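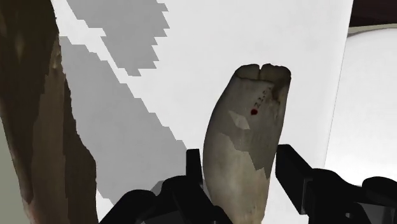
Lellmont Fragrance Notes Corpus

Data card and README

Overview

The Lellmont Fragrance Notes Corpus is a collection of 702 written evaluations of perfumes, colognes and scented body products. Each record joins a structured list of notes (top, heart and base) to a free-text evaluation written by a trained member of the Lellmont panel. The corpus was prepared for people who study the language of smell, for teachers of perfumery, and for developers who need a modest, carefully edited text resource in this field.

The corpus is maintained by the Lellmont documentation office. Gaspard Barbier is the editor of record and signs off on all changes to the vocabulary.

Contents of the release

The release consists of the following files.

notes.csv — one row per evaluation, holding the coded fields described below.
evaluations.txt — the free-text evaluations, in the same order as the rows of notes.csv, separated by a blank line.
vocabulary.csv — the controlled list of note names, with accepted variants and the family to which each belongs.
CHANGES.txt — a record of corrections made after the first release.
TERMS.txt — the full terms of use.

All files are encoded in UTF-8. Fields in the CSV files are separated by commas, and any field that contains a comma is enclosed in double quotation marks.

Fields in notes.csv

record_id: A unique identifier. Identifiers are never reused, including those of withdrawn records.

product_code: A code standing for the product evaluated. Commercial names are not released. Two evaluations of the same product carry the same code.

concentration: One of eau de cologne, eau de toilette, eau de parfum, extract, or other. Body mists and scented oils are entered as other.

family: The principal family assigned by the panel. Permitted values are citrus, floral, woody, aromatic, amber, chypre, fougère, leather and gourmand. Where the panel did not agree, the field holds the value undecided and the competing families are listed in the remarks field.

top, heart, base: Note names taken from vocabulary.csv, separated by semicolons. The order within a field reflects the order in which the evaluator named the notes and should not be read as a ranking by strength.

intensity: A whole number from 0 to 100, recorded 60 minutes after application.

support: The surface on which the product was evaluated, either blotter or skin.

remarks: Optional. Editorial comments, including departures from the usual procedure.

How the evaluations were written

Each product was decanted into a plain glass vial and given its code before it reached the panel. Evaluators received no packaging, no advertising copy and no list of ingredients. They were asked to write in complete sentences, to describe the opening separately from the later stages, and to avoid naming any commercial product by way of comparison.

Evaluations were made in two rooms, one at the Lellmont main office and one at the Clisosham annex. Both rooms follow the same written procedure. The Clisosham room was brought into use partway through the project, and the earlier records therefore come only from the main office. The room is not coded as a separate field. It is mentioned in remarks where the editor considered it relevant.

Each evaluator assessed no more than five products in a session, with a pause between one product and the next. Evaluations cut short by a cold or other illness were discarded and repeated at a later session under a new identifier.

Vocabulary

The controlled vocabulary began as the Lawal list, a teaching glossary long used in the Lellmont introductory course. It was revised during the editing of the corpus. Several names that evaluators used interchangeably were merged — "cedar" and "cedarwood," for example, are both entered as cedarwood — and a number of broad terms were divided. "Musk" is now entered as white musk, animalic musk or musk, unspecified.

Names in the vocabulary describe what the evaluator perceived. They do not state what the formula contains. An evaluation that lists ambergris, oakmoss or sandalwood must not be taken as evidence that the natural material is present, and the corpus should not be used to draw conclusions about allergens or restricted ingredients.

The free text has been left as the evaluators wrote it, apart from the correction of spelling and the removal of personal details. Readers will accordingly find words in evaluations.txt that do not appear in vocabulary.csv.

Recommended uses

The corpus is suitable for the study of descriptive language, for classroom exercises in the recognition of families, and for testing methods that extract note names from running text. Users who wish to divide the corpus into training and test portions should do so by product_code. Dividing by record_id will place evaluations of the same product on both sides.

Limitations

The panel is small and its members were trained in a single house style. Their preferences are visible in the text: citrus and aromatic openings are described at length, while gourmand products tend to receive shorter entries. Men's fragrances are better represented than women's, and home fragrance is absent altogether.

Intensity figures are the judgment of one evaluator at one moment. Figures obtained on skin should not be compared directly with those obtained on blotter.

All evaluations were written in English. Some evaluators have another first language, and their choice of terms may differ from that of native speakers. No attempt was made to smooth out these differences.

Privacy

Evaluators gave written consent to the release of their texts. Names, initials and session times have been removed. Requests to withdraw a text are accepted at any time and take effect in the next release.

Storage and access

The master copy is held in the Stavodard archive, which also keeps every earlier release. Copies may be requested from the documentation office. Applicants should state the institution to which they belong and the use they intend to make of the corpus.

Terms of use

The corpus may be used without charge for research and teaching. Commercial use requires written permission. Modified versions may be shared provided that the changes are described and the original CHANGES.txt is retained. Attempts to match product codes to commercial products are not permitted.

Corrections

Errors should be reported to the documentation office with the record_id and a short statement of the problem. Corrections to coded fields are reviewed by the editor and published each May. Proposed additions to the vocabulary should be supported by at least one passage from evaluations.txt in which the term is used.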